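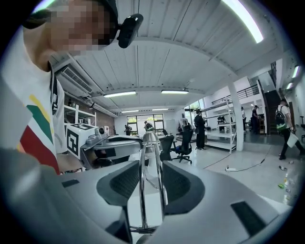
The night shift at Gonness asked us if the eyewash station must really be opened every week, as it takes time and makes the floor wet. Yes, it must. The answer is under point 3, and the rest of the round is below.

Trultine workshop, Gonness site
Monthly safety round, May 2021
Next full inspection: November

1. Exit doors and corridors
Result: accepted with comment
Both doors open fully from inside. Two pallets were standing in the Caron corridor, in front of the yellow line. They were moved during the round. Please do not put them back.

2. Fire extinguishers
Result: accepted
Pins and seals in place, pressure in the green zone. The tag on number 178 is hard to read and should be written again.

3. Eyewash station
Result: not accepted
The water came brown for the first seconds. It means the weekly flushing was not done, or it was done too short. Let it run three minutes, then sign the card. The card has no signature after the second week.

4. Ladders and steps
Result: accepted with comment
One rubber foot is worn on the tall ladder (inventory 1,027). It can be used on the dry floor only until the new foot arrives from Hinetti.

5. First aid box
Result: accepted with comment
Burn gel is past its date. Small plasters are nearly finished - this was written also last time.

6. Electrical cabinets
Result: accepted
Doors locked, key in the office. Cabinet 283 has a new label.

7. Lighting
Result: not accepted
The emergency lamp above the back stairs did not switch on at the test button. Order the battery first, and if it does not help, change the whole lamp.

Open points to be closed before the next round: 3, 5, 7. Write the date beside each one and leave the sheet in the green folder.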